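Is half board worth it at a small mountain hotel, or should we just eat out?

Posted by Gintarė Pētersons
14 comments

So we've booked five nights in Clorkside in January, my sister and I plus her two kids, at a family-run hotel called the Grurnari. The room is paid for and I'm happy with it (two doubles with a connecting door, balcony, view of the valley if the clouds behave). What I can't decide is the meal plan. Breakfast is included no matter what. For another 20 a night per adult, and half that for the kids, they'll add a set dinner, and I have to tell them before we arrive.

My sister says take it, end of discussion. She doesn't want to put snowsuits back on two tired kids at six in the evening. I'm the one who likes wandering around a town and picking a place by the smell coming out of the door. Also, the last time I did half board we had the same gray soup three nights in a row and I still hold a grudge.

The hotel is up the hill from the center, and the website says it's a "pleasant stroll." I've fallen for that before! Has anyone stayed up there in winter? Is there anywhere to eat nearby, and do they let you skip a night and get the money back? One of the kids eats basically noodles and cucumber, if that changes anything.

Ojārs Zariņš
Helpful (20)

I've stayed at the Grurnari twice, once in summer and once in January, and I'd give you a different reply for each season. In summer skip it. The stroll down is lovely and half the places in town have tables outside.

In January, take the dinner. The road from the hotel to the center is steep and the sidewalk disappears for a stretch right before the bridge, so you end up walking in the road with your phone light on. Going down is okay. Coming back up after a big meal with a kid hanging off each arm, no thank you. There's a shuttle, but when I was there the last one left the square at 8:30 and it filled up fast with people carrying skis.

The food was good, by the way. Soup or salad, then a choice of 2 mains, then something sweet. I had a barley thing with mushrooms that I've tried to make at home and can't. The soup changed every night, so your grudge can rest. They were nice about kids too. A boy at the next table got plain pasta every single evening and the waitress brought it before he even asked.

On skipping a night: they wouldn't refund me, but they did swap a dinner for packed lunches the next day when I told the front desk before ten in the morning. That was a couple of winters ago, so email them and get it in writing. I'd ask about these while you're at it:

- what time dinner starts (it was seven for us, which may be late for little ones)
- whether drinks are included (they weren't, not even bottled water)
- whether you keep the same table all week
- if the kids' price has an age limit

If you do want one night out, Mackay is the place I'd pick. It's down by the old sawmill and they do dumplings and a huge pan of potatoes that everybody shares. Book it, because it's tiny.

Oh, and ask for a room at the back. The front ones get the snowplow at five in the morning.

jilham_jen
Helpful (3)

never do half board, you always pay more. we got pizza every night in Jilham and it was fine

Marmotfan
Helpful (2)

Haven't been to the Grurnari, so take this for what it is, but I travel with my two nephews a lot and I always do the boring math first. Two adults and two kids at those prices comes to 60 a night for dinner. Go look at a couple of menus in town and add up what you'd really order, including the shuttle or a taxi, and the dessert you'll end up buying because somebody cried. We're always way over when we eat out in ski towns.

Also, the town sits at something like a 1,000 meter climb from the train station (okay, I'm guessing, but my ears popped the whole way), and the first evening everyone was wiped out. Even if you go without the plan, I'd ask if you can pay for dinner on just the arrival night. Plenty of small hotels will say yes if you ask nicely.

And bring snacks! Crackers, little cheeses, whatever the noodle-and-cucumber one will eat. Seven is a long wait after a day of sledding.

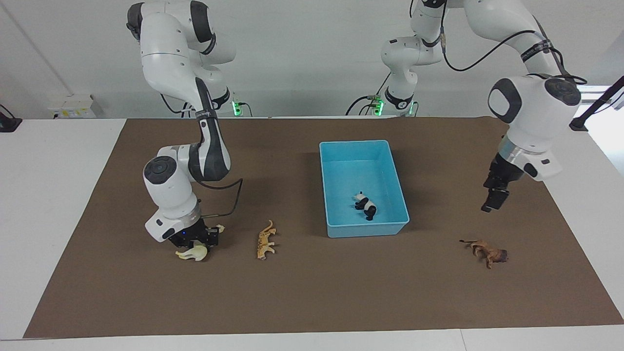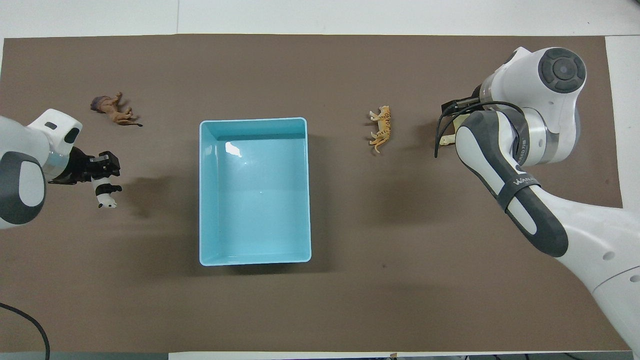 A light blue bin on a brown mat in both.

More from Gintarė Pētersons

Thank you all, this was so much more useful than the reviews I'd been reading. I showed my sister the part about the sidewalk and she did a little victory dance in the kitchen, so we're taking the dinners. I emailed the hotel last night and they wrote back within an hour. Dinner can start at six thirty for families, the kids' price goes up to age twelve, and they'll do the packed lunch swap once per stay.

I asked for a back room too. They said they'd try. And I've booked Mackay for our fourth night, early, so we can catch the shuttle home. Will report back on the potatoes.

14 comments | 6 shares

We use cookies to remember your settings and show you topics you might like. By continuing to browse, you accept our cookie policy.

Get the best travel answers in your inbox. Sign up for our newsletter.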